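Stool and Chair Check -- Womley Hall, November round

Filled in by me (Haziq Ngui), with Silvia Sýkora reading the list out over my shoulder. My comments are under each item, and yes, I know there are too many of them again!

1. Legs seated all the way into the base
PASS, with a comment.
These are the white plastic ones that go together with push-in legs, and a leg can look fine while still having a bit to go. Always do this one with the seat upside down or on its side on a mat. I've seen people try it with the stool standing up and you really can't get your weight behind the leg that way (plus you scuff the floor, and then I hear about it). Push, quarter turn, push again. If it clicks on the second push it wasn't in properly the first time.

2. Cross braces under the seat
PASS.
Run a thumb along each brace from the middle out to the end. You're feeling for hairline cracks, which show up as a little ridge well before you can see them. White plastic hides cracks terribly, so tilt it toward the window if you're not sure. The spot where the braces cross takes most of the load when somebody plops down hard, and everybody plops down hard after the seniors' lunch.

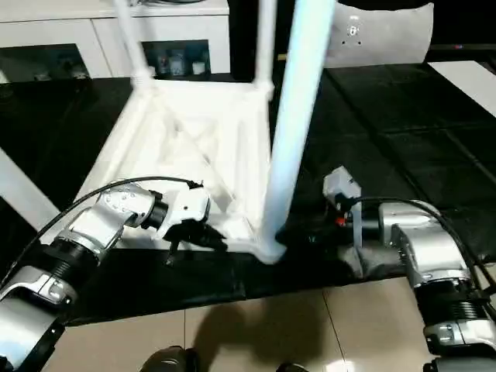
Silvia wanted to know if a faint line counts as a crack. My rule is that if your fingernail catches, it's a crack and the stool comes out of use. If it doesn't catch, write it down and look again next round. Moulding lines run dead straight and you get used to them pretty quickly.

3. Feet
PASS on the stools, SEE NOTE on the chairs.
Check every foot for splits and flat spots, then wipe it and check it again. Grit gets pushed into the plastic and turns the foot into sandpaper. Two of the Lornora chairs have feet worn down on one side, probably from being dragged to the back wall instead of lifted. Still usable, but I've put a strip of tape under the seat so we can find them again in the spring.

4. Leg straightness
PASS.
Stand the leg up and sight down it the way you'd look down a hockey stick. A slight bow is okay. A bend near the collar isn't, and that's the one I'm fussy about -- it means someone has been leaning back on it. Roll a loose leg along the table if you want a second opinion, it'll wobble if it's bent.

5. Collars and sockets
PASS, one cleaned.
Have a good look where the leg goes into the base. Old crumbs, sand, a bit of craft glue, I've dug all of it out of there with a toothpick. Please don't use oil! Somebody did last year and the legs came loose within the week. Warm water and a cloth will do it, and let everything dry before you put the leg back. 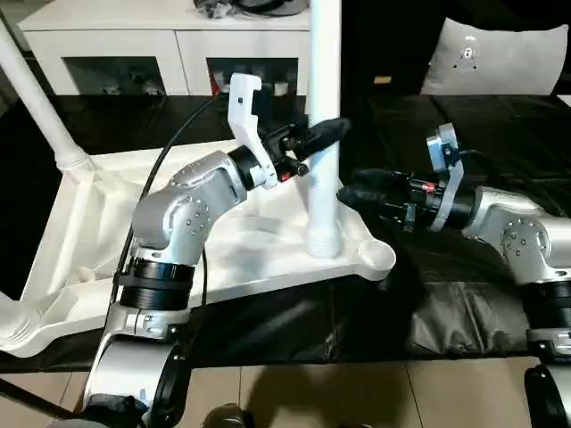 The Hrubý spares fit the older bases too, but they're tight, so line them up straight before you push. If one goes in crooked, stop and start over. Forcing it is how we lost a perfectly good base last winter, and I was the one doing the forcing, so I'm not pointing fingers.

6. Wobble test
PASS.
Set it upright on the flat bit of floor near the kitchen door (the rest of the hall slopes, don't trust it). Press on each corner in turn. Any rocking, swap the legs around before you write the thing off, as that fixes it more often than you'd think.

7. Load label
FAIL on one chair.
The stools are labelled 110 kg and the bigger chairs 185 kg, and the label should be readable without squinting. One chair has lost its label completely. I've emailed Huvley for a replacement and moved the chair into the storeroom until it turns up. Silvia thinks I'm being overly careful there. Maybe so, but it stays in the storeroom.

8. Leg grip, chairs only
PASS.
Chair upside down on the table, one hand on the seat, the other hand on the leg, and give it a proper tug. It shouldn't shift at all. Check the legs in the same order every time or you'll lose track when someone comes in to ask about the heating. 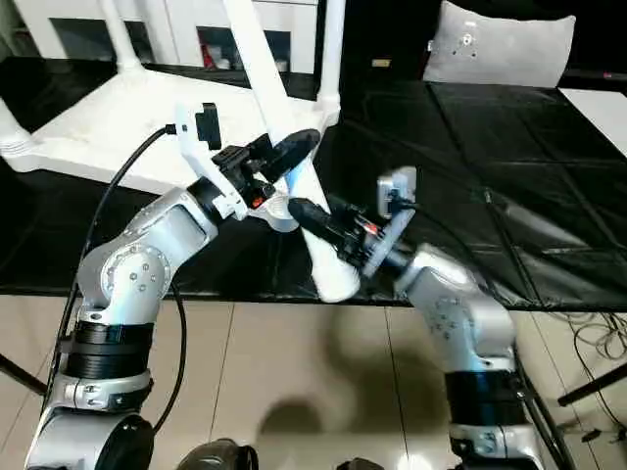 Do the back while you've got it turned over, too. Any sharp edge gets a light rub with fine sandpaper and a wipe.

9. Stacking
PASS.
No more than five high, please. The stack by the stage was higher than that when I came in and I took it down.

Still to do: new label from Huvley, look at the two taped Lornora chairs again, and buy toothpicks. Sheet goes back on the hook inside the storeroom door.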